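Why Do People Build Tombs?

When someone dies, the people who loved them often want a place to visit. It might be a grave with a simple stone, or a small building that a whole family shares. A building or room made to hold the dead is called a tomb. People have been making tombs for thousands of years, in almost every part of the world.

The first tombs

Some of the oldest tombs were made by piling up stones or earth. In parts of Europe, farmers set large stones upright and laid a flat stone across the top, like a giant table. Then they often covered the whole thing with soil. From far away it looked like a low green hill. Many of these hills are still standing, and sheep walk over some of them every day.

A hill of earth over a grave is called a burial mound. A pile of stones over a grave is called a cairn. You say it like "kairn."

Tombs for rulers

Kings and queens often had much bigger tombs. Workers in Egypt built the pyramids for their rulers. The Great Pyramid at Giza is more than 4,500 years old. Later, Egyptian rulers were buried in rooms cut deep into rocky cliffs, where it was harder for robbers to find them. Robbers found most of them anyway.

In China, the first emperor had thousands of soldiers made out of baked clay and buried near his tomb. Each one is as big as a real person. Farmers came across them while they were digging a well.

The word mausoleum (say "maw-suh-LEE-um") comes from a ruler named Mausolus. His tomb was so large and so famous that people began using his name for any grand building that holds the dead.

What was put inside?

People in many places buried objects along with the dead. These are called grave goods. They might be beads, tools, combs, weapons, toys or dishes of food. Some people believed the dead would need these things in another life. Others may have wanted to give a last present. We can't always tell which, and the people who made the graves did not always leave writing behind.

Clay pots are among the most common grave goods. Clay breaks easily, but it does not rot the way wood and cloth do, so even broken pieces can last a very long time.

How do we learn from tombs?

People who study the past by digging are called archaeologists. They work slowly, with small tools and brushes, and they write down where each object was lying before they lift it. An object that has been moved without any notes tells us much less.

Paraschiva Barbu worked for 3 summers at a burial mound near Batdale. Her team wrote a number on every piece they found, even pieces smaller than a fingernail. The last number in their notebook was 1192. Most of the pieces were pottery – bits of rims, handles and bases – and they now fill 80 boxes in the museum at Pesunton.
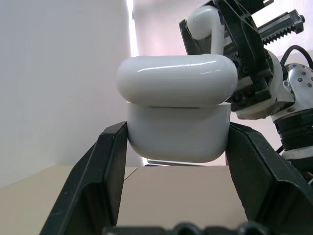 A smooth white object with a wide, rounded top.

Archaeologists also have to be respectful. A tomb is a place where real people were laid to rest, and their relatives may still live nearby. In many countries, diggers must ask permission before they open a grave. Sometimes the answer is no, and the grave is left alone.

Tombs today

Families still use tombs. In some cities the ground is very wet, so the dead are placed in stone or brick tombs above the ground. Other cemeteries have walls with small spaces for urns, which hold ashes. A wall or building like this is called a columbarium.

Words to know

Burial mound – a hill of earth made over a grave.
Cairn – a pile of stones, sometimes placed over a grave.
Grave goods – objects buried with a person.
Mausoleum – a large building that holds the dead.
Urn – a container for ashes.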